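Subject: Re: [hands] Multi-finger vs. two-finger on the Candley arm
Date: 28 April 2021

On the hands list, a member at Sukholm wrote:

> We have budget for one more end effector and I keep going back
> and forth. The Watov two-finger is solid and we know it well. The
> Alhassan hand looks great in the videos, but I worry about cable
> drag at the wrist and about thin parts slipping out between the
> fingers. Has anyone run the two on the same arm with the same
> controller? Also, did you have to redo your gains?

Yes! We've been doing exactly this for most of the month and I've been dying to talk to somebody about it.

Same arm, same controller, same planner, only the hand changes. We picked 12 objects from the junk drawer (pens, a tape roll, a mug, a bag of rice, that kind of thing) and ended up with 295 grasps on each hand. The Watov is still the one I'd trust on boxes and anything with two flat sides. It closes, it's done, you move on. But the Alhassan hand beat it on the mug and on the bag, and by more than I expected, mostly from being able to wrap the thing instead of pinching it.

Gains: yes, we redid them, but only the last 3 joints. The extra weight out at the wrist gave us a slow wobble at the end of fast reaches. Lower the speed first and see if you still have it before you touch anything else. I lost a whole afternoon by doing that in the wrong order.

Cable drag is real but you can live with it. We gave the wires more slack than looked right and stopped trying to tie everything down tight. If you roll the wrist all the way over and back before each session you'll find the snag spots pretty fast. I'd also put a soft limit on the roll until you trust the routing.

I can send the object list and the log format if you want to run the same set at Sukholm. It would be great to have numbers from a second lab, even rough ones.

Thin parts are where I'm having the most fun right now. The fingertips want to curl past anything narrow, so I've been playing with how early the thumb comes in. The picture at the bottom has the hand upright, fingers only a little curled, with the thumb piece reaching over toward a thin clear rod, and that's the kind of pose I keep coming back to. A clear rod is a mean test for the vision side too, so try a painted one first if you only want to learn about the hand.

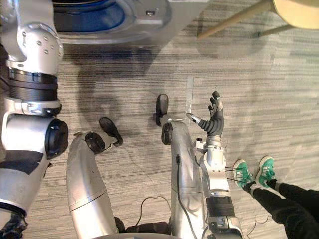
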